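Banana Bread Pancakes (Yes, For Dinner)

5/9/18
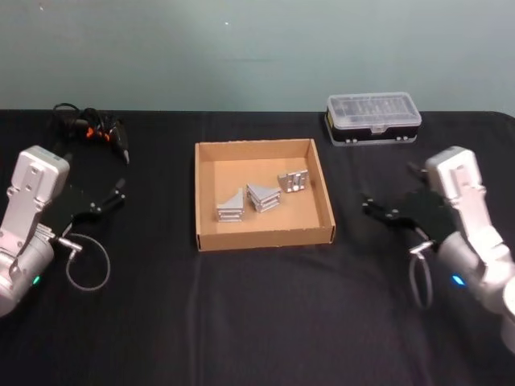 Cardboard tray on the black cloth, three metal parts inside.

So I had three bananas on the counter that had gone completely spotty, and I did not want to turn the oven on. You know that feeling? It's only May and my kitchen already heats up like a sauna by four o'clock. I love banana bread more than almost anything, but an hour of baking was not going to happen. Pancakes, though! Pancakes take minutes, and they turn out all the good parts — the crispy edges, the cinnamon, the gooey bits of banana — in a stack you can pour syrup on.

I've been making a version of these ever since we lived in Dronenham, in the apartment with the two-burner stove. Back then I used boxed mix and mashed a banana into it (still good, no judgment). These are from scratch and they are so much better. The trick is brown sugar in the batter and a spoonful of sour cream, which makes them really tender in the middle.

Mash the bananas with a fork, and leave some lumps. Whisk in two eggs, a cup of milk, the sour cream, two tablespoons of brown sugar and a splash of vanilla. In another bowl stir together a cup and a half of flour, two teaspoons of baking powder, a teaspoon of cinnamon and a good pinch of salt. Pour the wet stuff into the dry stuff and stir just until you can't see any flour. Then walk away for ten minutes. I mean it, go fold some towels!

Cook them in butter over medium-low heat. Lower than you think! The sugar browns fast and my first batch ever was black on the outside and soup on the inside. I like to press a few chopped walnuts into the top right before I flip. My bag came from Pranis, the little market over by the library, where walnuts were on sale for 89 cents a scoop and I may have gone overboard.

We ate ours with maple syrup and a little plain yogurt, and there were exactly zero left for breakfast. If you do have extras, they freeze great with wax paper in between, and they go straight into the toaster.

Oh, and a few of you asked about the strawberry shortcake from last July. I found the card, it was stuck inside my waffle iron manual. I'm making it again this weekend to double check the amount of cream, and then I'll post it!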